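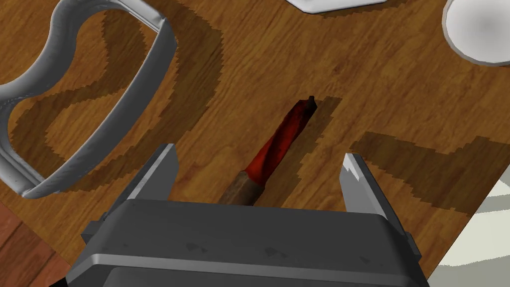

Open and waiting, before I put my fingers back on the keys.

2 Nov 2022

My wrist aches and I have done nothing all day but pick up a red stick that doesn't exist. Well, try to. Bülent wants us to have a decent set of demonstrations for the simulated arm before Plarnura comes round to look at it, so Aishwarya and I are taking turns at the controls, and this afternoon was mine.

I'd forgotten how odd it is to drive the thing from the gripper's own point of view. On the real arm I just take hold of it and walk it through the job, and my shoulder knows where everything is. In the sim I get keys for left, right, up, down and twist, plus the little knob Kadir wired up for closing the fingers, and my brain has to do the rest. I lean in my chair when I want it to turn! Aishwarya caught me tilting my whole head and has promised to film it next time.

The task itself sounds like nothing. Come in over the table, straddle the red tool, close, lift, carry it off and put it down. A toddler could do it (Henrique's toddler did, with the real one, and then posted it behind the radiator). But the tool lies at a slant, and if I come in square one finger lands on the handle and shoves it along. So it's a small twist first, then creep forward, then stop, then look, then creep again. Bülent says I stop too much. He says the arm will learn my dithering along with everything else, and that somewhere in the finished thing there'll be a robot pausing over a table for no reason, wondering whether it left the iron on. He may be right. I threw out six runs for dithering alone.
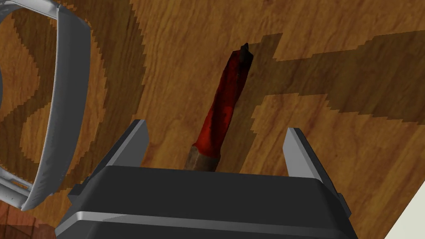 Lined up on the red one, fingers either side, not closed yet.

The shadows are the other nuisance. They're all jagged steps, and dark enough in places that the black tip gets hard to pick out against them. I asked Kadir if he could smooth them and he said yes, at the cost of everything running like treacle, so the steps are staying. I've started ignoring the tip and steering by the brown end instead, which is nearer me anyway. Why did that take me until after lunch?

Good spell around three o'clock. Had two clean runs one after the other, no bumping, no second tries, and I got cocky and tried to talk to Boonmee on the phone during the next one. Threw the tool clean off the table. Boonmee heard the noise I made and thought something had caught fire. She was only ringing to say the Skuterov quote has come in, and it's high, and could I please read it before tomorrow. I have not read it.
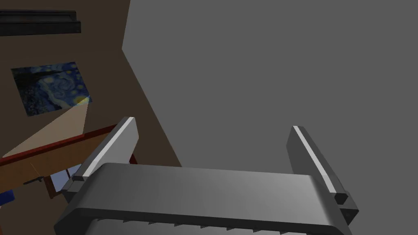
What I really want to write down is the business of getting lost, before I forget how it happens. With only the one view to steer by, I twist a bit too far or lift a bit too fast and suddenly the table has gone and there's nothing between the fingers but flat grey. The first few times I panicked and pressed everything. Now I look for the Starry Night on the brown wall, because once I've got that up in the left of the picture I know more or less which way I'm facing and can work my way back. Whoever put a Van Gogh in there, thank you. I do save those runs, in a separate folder. Aishwarya thinks the recoveries might be worth teaching too – the arm is bound to lose its way at some point, and it may as well see somebody find it again. Bülent isn't convinced. They went at it for some twenty minutes over the biscuits and I kept out of it.

Tomorrow it's Aishwarya's turn at the keys and I get to do the labelling, so my wrist can have a rest and my eyes can suffer. Must remember to ask Kadir for a stiffer knob. Must read Skuterov thing. Out of milk again as well.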